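8th December

Quick one, train in a bit. Two weeks of trying to drink more water, and people keep asking how it's going, so.

Short version: better. Not great. I used to get to dinner on coffee and maybe half a glass of something. Headache by four most days. Vikas Mittal sits across from me and finally said have you tried, you know, water. Rude. Correct.

What I've been doing

One glass before coffee. That's the rule and it's the only one I've kept every single day. Kettle goes on, drink the glass, then coffee. Takes no time. Hated it the first week, now I sort of miss it if I'm late.

Then a 600 ml bottle on the desk. Empty by lunch, fill it, empty by the time I go home. Some days the second one comes home half full and I drink it on the walk from the Kerr stop, which then means running the last bit. You can guess why.

I don't do an app. Tried one in October, it buzzed at me in meetings and the page for turning that off gave me a 404. Deleted.

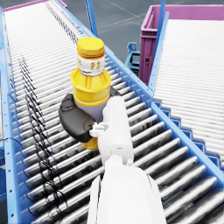
What didn't work

Drinking it all at night to catch up. Awful idea. Up at 5, wide awake, cross with everybody.

Fruit in the water. Nice for a day, then slimy lemon. Cucumber was worse. Sushil Nishad swears by mint but he grows it, mine is from the store and goes black in teh fridge.

Fizzy — fine, but I get hiccups on calls.

Is it doing anything

Headaches, yes, fewer. Two last week I think, and one of those was the wine at Maron. Skin, no difference, sorry. Sleep the same. I snack less in the afternoon, wich I did not expect, I guess half of that was just being thirsty.

Going to Famham for 7 days over the break and that's where it will all fall apart, my mother's house runs on tea. Does tea count? Someone tell me tea counts.

Ok, shoes on, going. Will answer comments from the train if the signal holds.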